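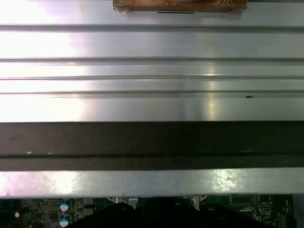 Station check, open unit bench, Horar line
Jevville plant, form 1385, revised in January

To be filled in before the first unit of the shift and again after any stop longer than 22 minutes. Write OK, NOT OK or N/A, then a comment. Please write the comment also when the answer is OK, if you saw something the next shift should know.

Part A. Area and arm

1. Emergency stop on the operator side pressed and reset.
OK. The button turns back a little hard. It works.

2. Emergency stop on the packing side pressed and reset.
OK.

3. Floor line visible all the way around the cell.
NOT OK. Paint is gone near the pallet place. People from Fidamitz deliver there and they do not know where the line was. Request 3951 is open for this.

4. Speed limited when the gate is open.
OK. Checked with the gate half open and fully open.

5. Gripper fingers tight, no cable hanging.
OK.

Part B. The unit on the bench

6. Power removed and waiting time respected before hands go inside.
OK. The waiting time is printed on the card at the bench. Before, each operator opened his own unit and knew if it had power. Now the unit arrives from the arm already open, and we have to trust the lamp. I ask that we keep the meter at the bench and use it every time, also when the lamp is off.

7. Capacitors on the board: no swelling, no leak.
OK.

8. Metal panel: no sharp edge, no loose part on it.
OK. A small black speck on the grooved aluminum, on the right side, may be dirt or a mark in the surface. I wrote it down and left it for quality to decide.

9. Board free of dust and metal chips.
OK for chips. White specks of dust or lint on the dark strip between the two metal parts. Wipe with the dry cloth only, no air gun.

10. Glare on the metal under the bench light.
NOT OK. The left side of the panel is almost white and a scratch there would be difficult to see. Please turn the lamp or give us the one with the cover.

Part C. People

11. Operator trained on the new work split.
OK for this shift. Two colleagues from the Nieto hall still have only the old training. They may load and unload but not reset the arm.

12. Operator changes task every two hours.
NOT OK. With hand work we stood up often to bring parts. Now the parts come to us and we look at one place for a long time. Eyes and neck get tired. The plan says we change with packing, but packing was one person short.

13. Operator knows who to call after a third stop in one hour.
OK. Extension 1185.

Open points for next shift: 3, 10, 12. Point 3 is already reported, please do not open a second request.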